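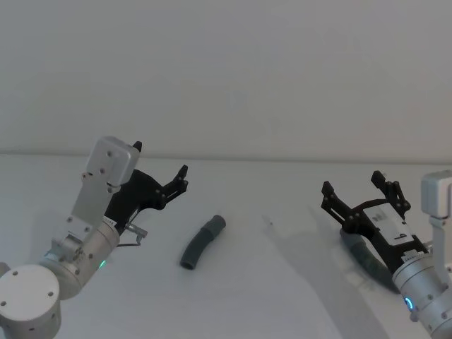 Drarnent curved hose connector, grey

Short connecting piece for joining a flexible extraction hose to a fixed outlet where a straight run won't fit. The tube has a gentle bend and a slightly thicker cuff at one end. Both ends are open.

Supplied singly or in packs of 5. Hose, clips and outlet plates are sold separately.

Specification
Colour: grey
Length along the outer curve: 200 mm
Wall thickness at the plain end: 5 mm
Maximum recommended hose run after the connector: 700 mm
Fits: Sostia wall outlets, Dikarholm bench outlets
Does not fit: Dikarholm floor outlets

Fitting
Switch off the extractor. Wipe the outlet and push the cuff on by hand until it stops. Turn the connector so that the bend faces the hose, then slide the hose over the plain end and tighten the clip. Do not use oil or grease on the cuff. If the joint is stiff, warm the cuff in hot water, dry it and try again.

Do not heat the connector with a flame or hot air gun. Do not cut the cuff end. The plain end may be trimmed square with a fine saw; remove any burrs before fitting the hose.
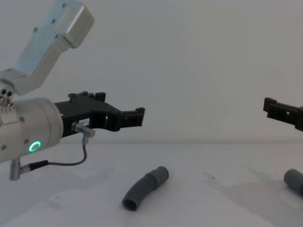 Pale bench top and plain wall, bench area.

Care
Wash in warm water with a mild detergent. Leave to drain with the cuff end down. Store flat, away from direct sunlight, with nothing stacked on the bend. Replace the connector if the cuff splits or no longer grips the outlet.

Ordering
Packs are held in stock. Single pieces are picked to order and take around a day longer. Orders placed on a Saturday are processed on the next working day. Unused connectors may be returned if the plain end has not been trimmed.

Trade accounts and outlet compatibility: Sheyla Tello, Olszewski parts desk. Please state the outlet make and whether it is a wall, bench or floor type.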